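商会让我家店承办六月的"下班聚"，该答应吗？

发表于 2018年11月2日　分享 184

Aarti Chaturvedi

去年年底我替店里交了 Amcombe 商会的会费，到现在一共收到三样东西：一张贴门上的会员贴纸，一份印着我们旧地址的名录，还有每月一封提醒我"充分利用会员资格"的邮件。上周负责会员的那位终于打来电话，我以为是来改地址的，结果她问我愿不愿意承办六月份的"下班聚"。

所谓下班聚，大家应该都参加过：五点半到七点半，一屋子老板端着塑料杯互换名片，然后各自回家把名片放进抽屉。承办的人出场地、出吃的喝的，换来上台讲三分钟，再加下一期通讯里的一小段介绍。商会负责发通知和收报名，报名走 Tomix。上一次的承办方是 Brikov，在他们自己的样品间里办的，登记了67个人。

我的情况是这样的：

店在 Lodhi 街，前厅站三十来个人还算体面，再多就得有人站到复印机后面去。我们做的是图纸复印和装订，客户一半是搞工程的，一半是交论文前一晚才想起来要装订的学生。后一种人大概不参加商会活动。

商会给的说法是餐饮"一般花不了多少"。我追问了两次，对方给了个数：400。我不知道这个数字里包不包括酒，问了第三次，她说"看你们风格"。

还有一件事，我这人上台三分钟能讲成四十秒，剩下的时间用来道谢。

想请教办过的人：这钱花得值不值？推掉的话会不会得罪人？如果办，人太多怎么处理？名录上的旧地址能不能趁机让他们改掉？最后这条其实是我最关心的。

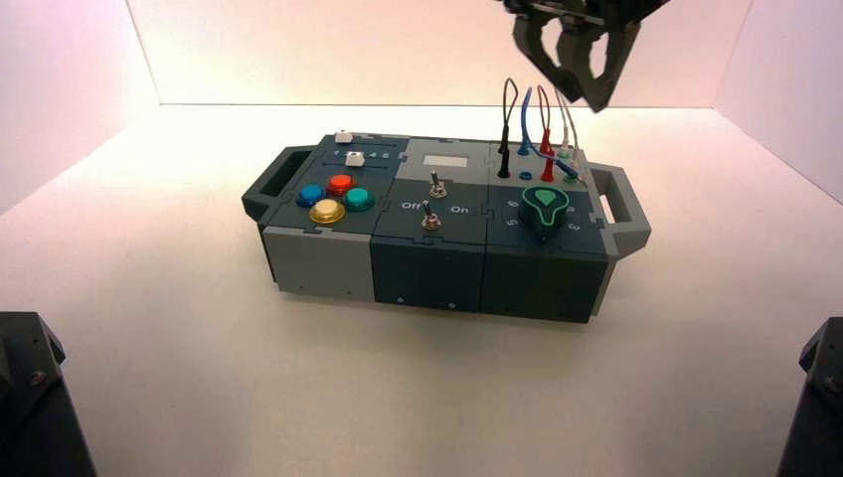

Seema Sandhu

先回最后一条：能改，而且一定要在答应之前改。答应之后你就成了"自己人"，自己人的事永远排在最后。我家的电话号码错了两年，后来我在答应做抽奖赞助的那封邮件里写了一句"号码更正后即可确认"，当天下午就更正了。

再说值不值。我办过两次，第一次亏，第二次不亏，区别主要在我自己。

第一次我把它当成请客。冷盘订多了，酒订多了，自己端着盘子转了两个小时，结束时满屋子人都认得那盘春卷，没几个知道我们是做什么的。第二次我只让人送了奶酪、饼干和水果，酒水找隔壁酒铺出，条件是桌上放他们的牌子。酒铺老板高兴得很，比我还像主人。剩下的力气我都用来站在门口，进来一个人就问一句"您是做哪行的"，然后把他领到另一个用得上他的人跟前。后来真正成的生意有两单，都不是当晚谈的，都是隔了几周有人打电话来说"那天你介绍我认识了谁谁谁"。

人数的事，Tomix 上可以设上限，满了会自动排候补。商会不太爱设，因为他们年底报告里要写总人次。你坚持一下，就说消防上前厅只能站这么多，这话没人敢驳。报了名不来的人每次都有一批，来了没报名的也有一批，你会发现两批人数差得不多，世界就是这样维持平衡的。

三分钟讲四十秒是优点。我听过的承办方致辞里，唯一让人鼓掌鼓得真心实意的那次，是因为话筒坏了。

有用 12　回复 3

街角修表的

别办。浪费钱。我入会六年，一个客人也没从那儿来过。

补充一下，聚会我没去过。

有用 2　回复 9

旧账本

我替一家五金行管过几年账，说点数字上的。

商会跟你说的400，多半是上一家报给他们的餐饮发票，不含别的。你自己列一遍就知道还有什么：加班让两个店员留到八点的工钱，租高脚桌（没有高脚桌，大家会把杯子放在你的机器上，这个后果请自行想象），一次性杯盘，第二天早上打扫。我们那次额外花出去184，全是些单看都不值得记账的小东西，我一笔一笔记了，老板看完沉默了一会儿，说以后不必记这么细。

科目上建议记到市场推广，别记招待。两者的税务处理可能不一样，各地规定也不同，问你自己的会计，别问商会，也别问我。发票抬头写店名，活动通知打印一份附在后面。
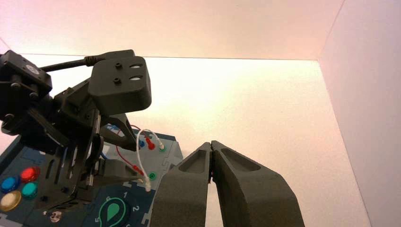 收益这边更难算。我的办法是给当晚来的人一个只有他们知道的优惠，比如装订满100减一点，让他们报"下班聚"三个字，三个月后数一数有多少人报过。数出来的结果通常让人清醒。我们那次，收回来的和花出去的就差那么一点，跟图上那两根深灰色的夹指差不多，指尖眼看要碰上了，中间还是留着一道窄缝。老板盯着那道缝看了一个季度，第二年又办了一次。所以你问我值不值，我只能说账面上没合拢，但他好像也不太难过。五金行嘛，整条街的人都认识他了，进来买一颗螺丝也要聊十分钟，这十分钟的工钱我没往里算。

推掉会不会得罪人？不会。你说六月赶上毕业季走不开，他们会马上去问名单上的下一家。要得罪也是得罪在答应了又反悔，尤其是通讯已经印出去之后。如果那份通讯是在你店里印的，就更尴尬一点。

折中的办法：找同一条街上的邻居合办。两家铺面都开着，人可以来回走，前厅站不下的问题解决了，开销对半，致辞也对半。按你的四十秒算，邻居得准备两分钟以上，这一点最好提前告诉他。

有用 21　回复 4

Aarti Chaturvedi

谢谢各位。照 Seema 的法子写了邮件，说"地址更正后即可商量六月的事"。名录网页版二十分钟就改好了，纸版要等明年。

合办的事问了隔壁花店，她说可以，但她也不想讲话。现在我们两家在为谁讲那三分钟互相谦让，目前的方案是让酒铺老板讲。

修表的那位，到时候欢迎来，我给你留个杯子。

街角修表的

几点？有吃的吗？

评论 6　分享　收藏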